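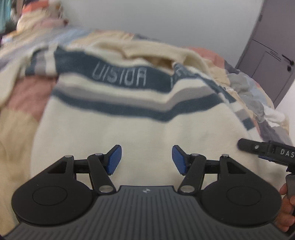

Ok quick one, it's past midnight and the training job is finally running so I have a minute.

Spent all of February on the time sync. Two hand-held grippers, two cameras, two clocks, and the left one drifts. Not a lot! 12 ms over a long take. But folding is two-handed and when the policy thinks the left jaw closes before the right one got there, you get a sweater pushed into a lump. Took me way too long to look at the clocks, I was blaming the network.

What I do now: resample both streams onto one timeline, interpolate the poses, drop any take where the gap goes over 5 ms. Went from 454 takes down to not that many and the loss curve looks better anyway. Go figure.

Second thing, jaw width. I was reading it per frame with no smoothing, so the target jittered and the controller chased it. Median filter, window of 13. Boring, done.

Still broken:
- pose tracking near plain walls. Nothing for it to grab on to. Patterned bedding is great, blank paint is awful, it slides off sideways and comes back a second later
- sleeves. Policy picks the same sleeve twice
- my replay viewer leaks memory, restart it every few takes, yes I know

Tried the Zelum planner for the second fold too. Nice docs, but it wants a clean outline of the garment and knit just does'nt give you one once it bunches up. Might go back to it for towels. The Fosbridge people have a fork with a softer cost term, haven't built it yet, something about a missing header.

Sync script is going up in the Mavport repo once I rip out the hardcoded paths. If you grab it before then change line one or it'll write to a folder you dont have.

Job's at epoch 5. Going to bed.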